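Home | Guides | Worksheets | Forum | Contact
Search this site Go

How to Budget for a Two-Arm Manipulation Cell Before You Request Quotes

Updated January 2018

This guide covers planning for a small cell with two arms and parallel-finger grippers, handling light flat items such as tablets and books. It assumes you have a room, a list of objects and a spending limit, and that no purchase order has been placed. The simulated room used throughout is our Clellix layout.

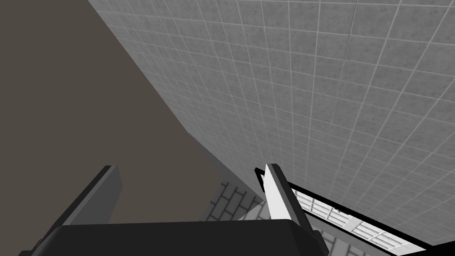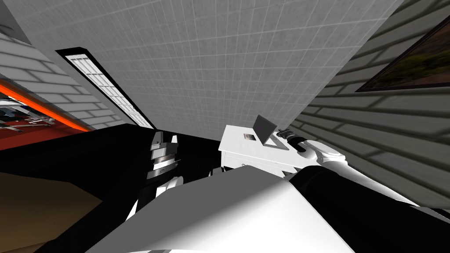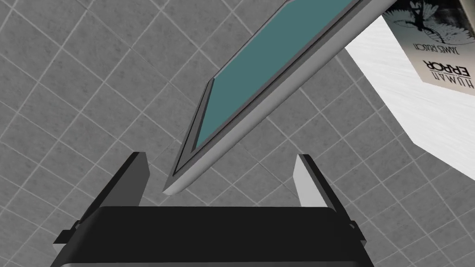

Clellix room, simulated views. The first and third look past the gripper fingers; the second takes in both arms.

1. Write the task list first

List every object the cell must handle. For each one record length, width, thickness, mass and surface finish. Measure the items you own and do not rely on catalog dimensions. A tablet in a protective case can be nearly twice as thick as the same tablet without one.

Next to each object, write the start position and the end position. Mark any item that has to be picked up from a flat surface. Flat pickup is the most expensive line on most lists, as it may call for thinner fingertips, a suction tool or a fixture that raises one edge of the item.

Strike any task you cannot describe in one sentence. It can go into phase two.

2. Simulate before you price hardware

Build the room to scale and put the furniture in it. Include counters, desks, wall-mounted items and light fixtures. Run the full task list with the arm models you are considering and record three results for each task: reached, reached with collision, not reached.

Allow 48 hours of staff time for a first pass on one room. That covers measuring, modeling and one round of corrections. Charge it to the project. If it is hidden in overhead, the second room will be underestimated.

Check the camera view as well. A wrist camera that shows both fingertips during the approach can lose the object when the wrist rotates. If this happens on more than a few tasks, add a fixed camera to the budget now. Retrofitting one later also means new cable runs and a second calibration.

3. Separate fixed costs from per-arm costs

Fixed costs are paid once regardless of the number of arms:

- safety assessment
- controller cabinet and network switch
- workstation and software license
- floor or counter reinforcement
- operator training

Per-arm costs are multiplied:

- arm and mount
- gripper and spare fingers
- wrist camera and cable
- annual service

Keep the two groups on separate sheets. Vendors often quote a two-arm system as one figure. Ask for it to be split. On our Bodov bid the split showed that the second gripper had been priced with a duplicate software license we did not need.

4. Budget the gripper as a consumable

Finger pads wear. Order a spare set per gripper with the first purchase and add one more set for each year of planned use. Our replacement pads from Stöckli came to $570 for the first year, including freight. The original plan had a zero on that line.

Before accepting any gripper quote, get the following in writing:

- maximum opening between the fingers
- grip force at minimum and maximum opening
- whether fingertips can be changed without removing the gripper
- lead time for spare fingers

Compare the maximum opening with the widest object on your list and leave a margin on both sides. A gripper that only just clears the object in simulation will hit it in the room.

5. Check mounting and services

Confirm the load rating of any counter or bench that will carry an arm. Ask the supplier for the tipping moment at full reach as well as the static weight. Domestic cabinets are rarely rated for it. A separate pedestal costs more, but it can be moved if the layout changes.

Count outlets on the circuit, not on the wall. Two arms starting together can trip a circuit shared with lighting.

6. Request quotes

Send the same package to each vendor: task list, scaled layout, simulation results and the two cost sheets. Ask for replies in your format. We sent ours in July and allowed three weeks. Jerkley replied in its own format and had to be asked twice for the freight figure, which added $851 to the total.

Hold back a contingency until the acceptance test has been passed on the full task list. Do not release it on delivery.

Comments

benchtop_ok
Splitting fixed and per-arm sheets was useful. Where do you put calibration targets? We have them under fixed but each wrist camera came with its own.

Site editor
If they ship with the camera, per-arm. A shared board goes under fixed.

mr_tolerance
Section 4, please add pad hardness. We ordered spares by part number only and received a harder compound. Different grip on glass.

leadtime
Is the 48 hours with furniture models already available, or built from nothing?

Site editor
Most furniture came from a library. Add time if you model it yourself.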